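Food Storage and Handling, Evening Course
Handout for Unit 6: Keeping Vegetables at Home

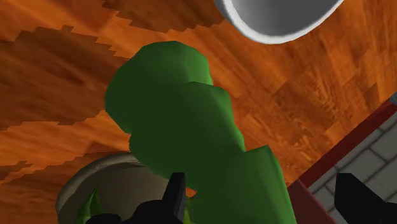

Page 30

In the last unit we spoke about dry goods. Now we go to fresh vegetables, which are more difficult, because a vegetable is still living after it is picked. It takes in oxygen, gives off water and heat, and slowly uses up its own sugar. We call this respiration. Everything we do in storage is a way to make it slower without stopping it completely.

1. Temperature

Cold makes respiration slower, but every vegetable has its own limit. Carrots, cabbage and leeks like to be near zero degrees. Other vegetables come from warm countries and they are hurt by the cold long before they freeze. Cucumbers, peppers, eggplants and green beans belong to this second group. The damage is called chilling injury. You may not see it while the vegetable is in the fridge. It shows later, on the kitchen bench, as small sunken spots, a watery colour under the skin, and then mould.

For this reason please do not learn the sentence "the colder the better". In the Cono workbook it is still printed this way on the first page of the storage chapter. Cross it out.

2. Water

A fresh vegetable is mostly water, and it loses this water to the air. Leaves lose it fastest. A thick or waxy skin helps, a cut surface makes it much worse. In a home fridge the air is dry, so we use the drawer, a cloth or a bag with some holes. A closed bag is also a problem, as drops form on the inside and the wet places begin to rot.

Students ask every year about washing. Wash before eating, not before storing. If you must wash lettuce early, dry it well.

3. Ethylene

Ethylene is a gas which ripening fruit gives off. Apples, pears, bananas and tomatoes make a good amount of it. Cucumbers and broccoli are sensitive and turn yellow, and carrots can become bitter. Keep the fruit bowl away from them. Onions and potatoes should also be in separate places, both dark, the potatoes without any light at all. A green potato has been in the light and may contain solanine. Cut the green part away deeply, or throw the potato out if there is much of it.

4. The home record

For the homework you will keep a record of one kind of vegetable. Buy 2 pieces which are alike in size. Put one in the fridge drawer and leave the other in a cool cupboard. Weigh each one every evening on the same scale, at the same hour, and write the weight in grams. My own zucchini was 463 grams on the Sunday when I bought it, and I wrote also the colour of the stem end and how firm it felt under the thumb. Words such as "good" or "still fine" are too weak. Write "firm", "bends a little", "soft at one end".

Calculate the loss like this: first weight minus last weight, divided by first weight, times one hundred. Give one decimal.

If mould appears, stop the record for this piece, note the day, and do not taste it.

5. Words to know

Respiration: the slow use of sugar and oxygen by a living vegetable.
Chilling injury: damage from cold above the freezing point.
Wilting: loss of firmness when water is lost.
Curing: keeping onions, garlic or pumpkins in a warm, airy place so that the skin becomes dry and hard.

Reading for next time: the chapter on cellars in the Villanueva reader, without the tables. Bring your record, even if it is not finished.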